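September, late, kettle on

I promised myself I'd keep this diary going through the whole contract, and already I've skipped most of a fortnight, so tonight I'm sitting up with a cup of tea and a sore wrist to catch up. Today was bedroom day. After all that time on kitchens (if I never pick up another mug I'll die a happy woman) Efthymia has moved us on to clothes and bedding, which I'd been looking forward to because it's real work, the sort I do at home without thinking, and the whole trick of this job is having to think about it again. 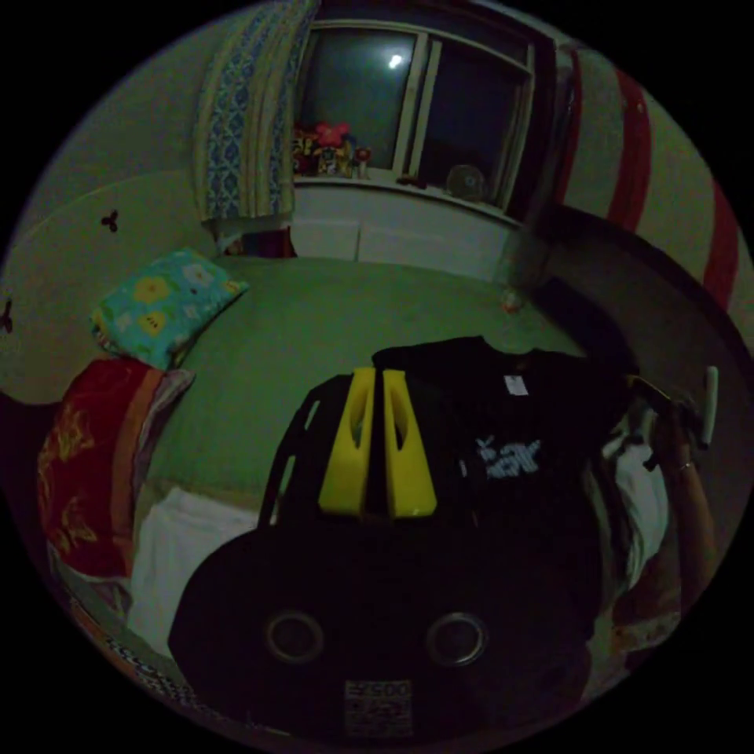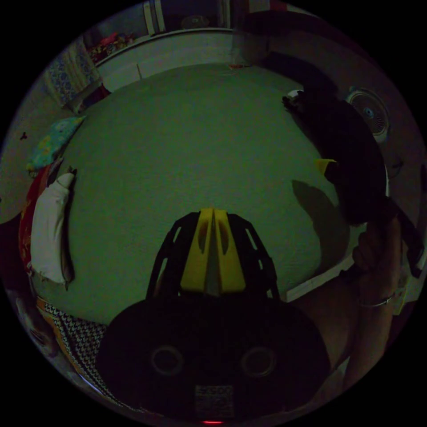
I'll say first that folding a T-shirt with two stiff fingers is a humbling thing. Mum taught me to fold when I was six and I've never given it a second thought, and now I'm learning all over again like somebody in oven mitts. You come in low over the sheet, open, let the tips go down either side of a little ridge of cloth, close, lift, and then travel slowly enough that the robot will have some hope of making sense of it later. If there's no ridge to grab you have to make one by nudging the cloth along, and the nudge has to be in the recording too. I kept wanting to smooth everything down with my free hand. Efthymia says the free hand may help, so long as it helps the way a second gripper could, so no licking your thumb and no tucking things under your chin. I hadn't known I did the chin thing until she said it!

She's very patient, I must say. She came over from Antoniadis, where they did all their teaching by remote control, sitting in a chair across the room with a pair of joysticks and steering the arm itself. She reckons it took her 90 seconds to pick up a sock that way, and by the end she'd forgotten what she was picking it up for. Carrying the gripper about yourself is quicker and a good deal friendlier on the nerves, though heavier on the forearm than anyone lets on. I can feel it right up to the elbow as I write.

We're meant to hand over 675 good runs to Okitz before the Clalstead trial, and a good run is one where you started clean, finished clean and didn't dither. I dither. I had a long stretch before lunch where I'd get the hem nicely up and then hover, trying to remember whether I'd told myself left sleeve or right, and every one of those went in the bin. Impi watched a few of them back with me on the laptop and said, very kindly, that a robot taught by me would be a robot that stands in doorways wondering what it came in for. I laughed until I had to sit down.

Mind you, he had his own troubles. On a good day he can do up to 100 before his hand gives out, but he's so quick that half his grabs look like a magician's, and Efthymia sent him back to do them over at what she calls grandmother speed. So the two of us spent the afternoon meeting in the middle - me hurrying up, him slowing down - and I think by the end we were both a bit better for it.

One thing I want to remember for tomorrow. When I miss a grab, I'm not to stop and start again every time. Brisow wants some of the misses kept, provided you recover properly, so it can learn what to do when the cloth slips away. I found that rather comforting. All my life I've tried to hide the fumble and get on with it, and now there's a folder for them.

Bought 2 lamb chops on the way home and was too tired to cook them. Had toast with the last of the good marmalade. The washing's still in the basket by the back door and I've looked at it several times this evening, and I'm sorry to say it's staying there until the weekend. Must ring Mum about the colour of that wool, and find my wrist strap before the morning.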